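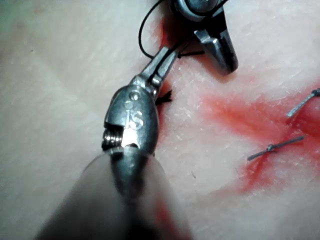
Black suture thread and cut suture ends on a practice pad.

About Devitz Practice Materials

Devitz makes soft tissue practice pads for suture training. We supply teaching hospitals, surgical skills courses and device training rooms. The pads are sold by the box, and we also keep a small stock of thread and curved needles for customers who prefer to order everything from one place.

The company started as the molding side of Pylypenko, a workshop that made silicone seals and gaskets. A skills course in the same town asked for a flat pad that would hold a stitch without tearing at the first throw. The first ones were cut from gasket sheet and were too stiff. Softer sheet took the needle well and then split when the knot was drawn down. Most of the first year went into that problem, and the pad side was moved into its own building in Edau once the seal presses were needed full time for other work. We have been there since.

What we make

The main product is the Clurau pad. It is a pale, flat pad with a soft body and a matte skin layer, bonded during curing. The body lets the needle follow its curve. The skin layer carries the load when the thread is tightened. If the bond between the two is weak, the skin lifts along the wound edge after a few stitches and the pad is no use for closure work. Bond strength is the first thing checked on every batch.

Clurau pads come in three versions:

Plain, with no wound.
Pre-cut, with a straight incision through the skin layer.
Pre-cut and tinted, with red color worked into the wound area and the surface next to it.

The tinted version was added after instructors told us that students lost the wound edge under bright overhead light. The tint is not a model of bleeding and should not be used to teach bleeding control. It will mark gloves and instruments if the surface is wiped with alcohol. Water and mild soap are fine.

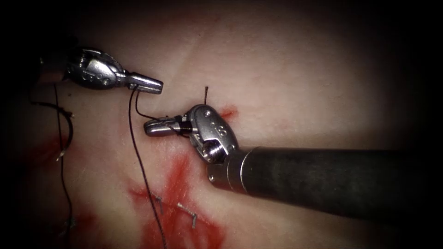
Surface finish took longer to settle than the chemistry. A gloss skin photographs well and is easy to clean, but it throws back light in patches, and dark thread can be hard to follow across a highlight. A fully matte skin holds lint and loose fiber. The current mold plates are blasted to a finish between the two, with faint creases left in the plate so the pad does not look like sheet plastic. Plates wear, and the finish drifts toward gloss as they do. Each plate is pulled and blasted again after 3,000 pads.

Thickness is checked at the center and at each corner. Pads that are out of range at a corner only are trimmed and sold as seconds to courses that want them for knot tying, where thickness matters less.

How we test

A sample is taken from each batch and stitched by hand on the bench. The tester places a row of simple interrupted stitches, ties down, cuts the ends, and then pulls the thread with a spring gauge until the skin gives way. We record the pull at failure and the way it failed: clean tear, bond lift, or thread break. A thread break is a pass. A bond lift fails the whole batch regardless of the number on the gauge.

A second sample goes into the oven overnight and is tested the same way the next morning. This was brought in after a shipment sat in a hot warehouse one August and came back with the skin peeling. The bonding step was changed afterward.

Test records are kept by batch. The batch code is molded into the back of the pad - please quote it if something goes wrong, as the code on the box only gives the packing run. 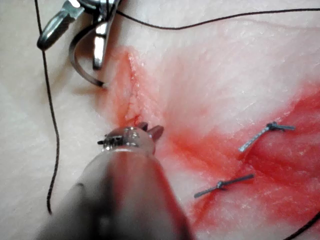

Thread and needles

We do not make either one. Practice thread is bought in on reels, in black, and cut to length in Edau. Black is the only color we stock. It shows up on a pale pad, and it shows up on the tinted wound area better than blue or violet did when we compared them. Longer lengths can be cut to order, although a long tail tends to fall across the work and get picked up with the next stitch, so most courses stay with the standard length.

Curved needles are supplied with thread already attached. They are for practice only. They are not sterile, they are not packed as sterile, and they should never be stored in the same drawer as clinical stock. Used needles go into a sharps container like any others.

The building

Molding, trimming and testing are on one floor. Curing is done in a separate room held at 60 percent humidity, which suits the skin compound. Packing is at the loading end. We run one shift, starting at 6 in the morning, and the phones are answered from then on.

Scrap pads are a fair part of what leaves the building. The cured material cannot be melted and molded again. Clean offcuts are chopped and go to a firm that uses them as filler, and tinted offcuts are kept apart from the pale ones at that firm's request.

Ordering

Pads are packed 50 to a box, flat, with a paper sheet between each one. Boxes should be stored flat as well. A pad left standing on its edge takes a bend, and the bend is slow to come out. Keep them out of direct sun, which yellows the skin and in time makes it brittle.

Mixed boxes of plain and pre-cut pads can be made up on request. Tinted pads are always boxed alone to avoid color transfer. 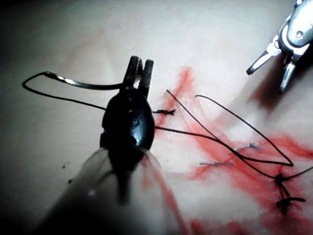

Can a pad be used more than once?

Most can, provided the stitches are cut and lifted out before the pad is put away. Thread left in place under tension widens the needle holes. Work a fresh stretch of the pad each time, and discard it when the skin starts to tear between old holes. Pre-cut pads wear out sooner, as all the stitches fall along the same two edges.

Sample pads are available to teaching departments and training rooms on request. State which version is wanted and the thread size in use, and we will send a pad from a current batch with its test record.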